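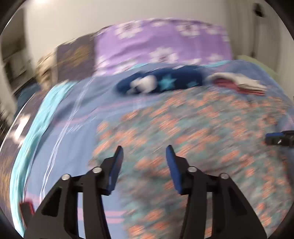
Pads first, because pads are where your money goes once you've bought the gripper, and almost every quote request I get forgets them. People ask me for the Nirneo two-finger set, I send the price, they get it approved, and then a few weeks into the bedding work I get a slightly panicked e-mail asking if I've got any tips in stock (I usually do, but not always!). Look at what sort of stuff you'd be handling in an ordinary bedroom: a flowered spread, a turquoise blanket, pillows and cushions up at the head end, a folded navy thing with stars on it lying across the middle. All of it is cloth, and the only part you want touching any of it is the flat blue pad on the end of each finger. So budget for the pads like you'd budget for printer ink.

Nirneo Hand Gripper, Household Set

This is the set I'd point most people to if they're collecting demonstrations by hand before the arm turns up, or if they can't afford the arm yet and want to make a start. You hold it, you squeeze, the fingers close, and the camera sees what the fingers see. We sell it through Plendano in single units and in pairs. I'd go for the pair if there's any way you can stretch to it. Folding with one gripper can be done, but it's slow going and you'll find yourself planning every task around the hand you haven't got. If it has to be a single for now, tell me you're thinking of adding the second one later and I'll try to match them from the same batch, so the squeeze feels the same in both hands.

What's in the box

Gripper with linkage fingers, assembled
Camera mount and lens cover (camera sold separately)
One set of fingertip pads, fitted
Small screwdriver for the finger joints
Wrist strap
Printed card with the calibration pattern on it

What isn't in the box, and I do get asked: no camera, no memory cards, no carry case. The Hubáček case fits the pair nicely with room for a charger and your spare pads. It's a bit dear for a case, I'll admit, but I've had mine in and out of the back of a ute for ages and the foam is still in one piece. A tackle box and a tea towel will do you if the money's tight.

Planning the spend

Set aside $400 for the consumables and bits on top of whatever the grippers themselves cost you. I put that in the first line of every plan I help with now. It covers pads, a couple of spare wrist straps, joint screws and the odd replacement lens cover, and if there's any left over you can put it towards memory cards, which you'll always need more of than you thought.

Pads come in packs of 10 from Urkov and they're the ones I stock. There are cheaper ones about. I tried a batch and went back to Urkov, mostly for the grip on thin cotton and on anything slippery like a satin pillowcase. Your mileage may vary, and if you only ever pick up chunky things like cushions you'd probably never notice the difference.

Lead time on the grippers is six weeks at the moment. Pads are quicker, but please don't order the two separately if you can help it, the freight is what stings. And if your funding has to be spent by a certain date, say so when you write to me! I can invoice early and ship when the stock lands, and that's saved a few people's budgets.

The warranty is six months on the fingers and the handle. Pads and screws aren't covered, they're wear items. Dropping it on tiles isn't covered either, sorry.

Is it right for your job?

If your job is soft stuff around the house (beds, laundry, tidying up kids' clothes, putting cushions back) then yes, I'm happy to sell it to you. If you want to lift full saucepans, ring me before you order and I'll talk you into something heftier. Somewhere in between, like shoes and toys and books, it does well enough, though a thick hardback is pushing the opening a bit.

One more thing on bedding. Budget time as well as dollars. Making a bed over and over is tiring on the forearms and I wouldn't plan full days of it for one person. Share it around, swap hands, have a cuppa. I pencil in a second person on any bedding job bigger than a spare room, and I'd put their hours in the quote from the start so you don't have to go back and ask later. You'll also want a decent mix of linen, so leave a little for the op shop. Patterned, plain, stripy, whatever's there, and old blankets are great value.

Ordering

Send me what you want to pick up, how many people will be using the gear and where it's going. I'll come back with a price that has the pads in it, even if you didn't ask for them. Institutions can pay on invoice, everyone else by card. The next shipment's due in May and a fair bit of it is already spoken for.

Print this page | E-mail this page to a colleague

Reader comments (4)

From a reader in Geelong:
Bought the pair last year. Agree on the pads, we went through our first set on doonas much faster than on anything else. Do the Urkov ones fit the older fingers with the narrow tip?

Reply from the shop:
Not the narrow ones, no, the backing's too wide. I've still got a small stash of the old style in a drawer, e-mail me and I'll see what's left.

From a reader in Hobart:
Could you put the weight of the case on the page? We have to fly with ours and the airline is fussy about carry-on. Otherwise very happy, the strap is comfier than the one we had before.

From a reader in Dunedin:
Any chance of a bundle with extra pads included? Our purchasing people hate a second order, they make me fill in the whole form again. I'd take two packs with every gripper if it was all one line on the invoice.

Contact us | Shipping and returns | Copyright Plendano, all rights reserved | Back to top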